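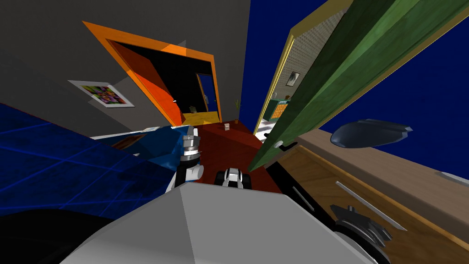
Threads > Cars > Ownership > Sosina Wolde

Six months with the Pluvo hatch, and the first service is done, so a short thread on what it cost. We have the base trim in blue. It's a plain blue, no pattern in it, unlike the blue surface in the picture with the grid of thin lighter lines. Metallic was extra and I didn't want to pay for it.

Booked through Trustovholm because they sold us the car. The capped price on their website was $199. The quote at the counter was $729. I asked for the difference in writing and got it the next day.

The difference was a brake fluid change, a cabin filter, a wheel alignment and a "battery health report". The handbook lists none of these at the first service except the cabin filter, and that only says inspect.

I declined the lot and paid $199. The service adviser was fine about it. No argument, just a form to sign saying I'd declined. 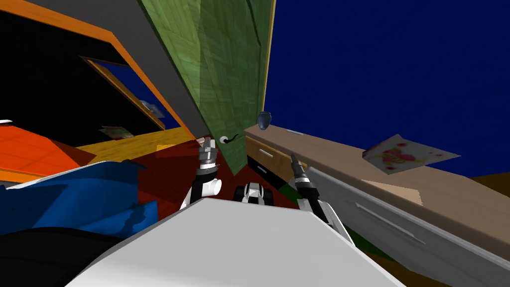 Warranty is not affected if you stick to the handbook schedule. I checked that with Pluvo customer care by email before I signed – keep the reply if you do the same.

I did still want an alignment, as the car pulls left a bit on the highway. Took it to Tsegaye Tyres in Grisesside, where Asnakech Mekonnen put it on the machine and showed me the printout. Front left toe was out. Fixed while I waited.

She also pointed out that the tyre pressures were well over the placard. Probably never let down after delivery. If you've bought one recently, check yours cold.

Range since then: no real change that I can see. The steering wheel sits straight now, which was the point.

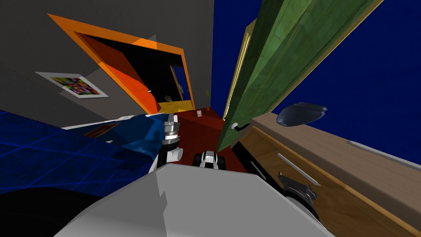

Bedroom render with cabinet and dresser.

A few people have asked about the recall on the charge port flap. Ours was in the affected batch. The part took 11 days to arrive and the job took 20 minutes. No charge. They can look it up from your rego.

Things I would ask for at the first service: a printed copy of the schedule, the software version before and after, and the old cabin filter if they say they've changed it.

Things I would not bother with: the tyre and wheel cover plan, and the paint protection top-up. Both were offered again at pick-up.

Next job is rego in April, then roof racks. The genuine ones are out of stock and I haven't found an aftermarket set that fits the rear door line. If anyone has, let me know the brand – I'll add it to the thread.

Recent from this author
Pluvo hatch: boot space with the seats up
Home charging on a standard power point
Trading in an old diesel wagon
What the delivery fee covers

Contact | Terms | Back to top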